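Stuck on the Paltimier boss, what level should I be?
Ruth Tamayo
I'm at level 17 and he flattens me in the second phase every single time. I've got the Horia spear and 6 potions left. Do I go back and grind, or am I missing something?

Zhuoran Jia
Level is fine! Swap the spear for a shield and stay on his left side (his sweep is way slower there). I beat him at 16 with some 600 gold of gear, and I'm not even good at this game.

Ravinder Sandhu
just grind lol

Xiaoyan Tang
I'd do the Golow side quest first, it gives you a fire charm and phase two gets so much shorter. Save before the bridge!

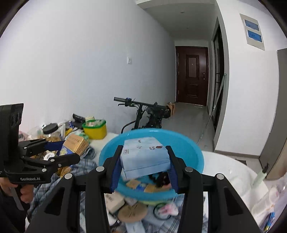
Light blue box over the turquoise basin, small packets inside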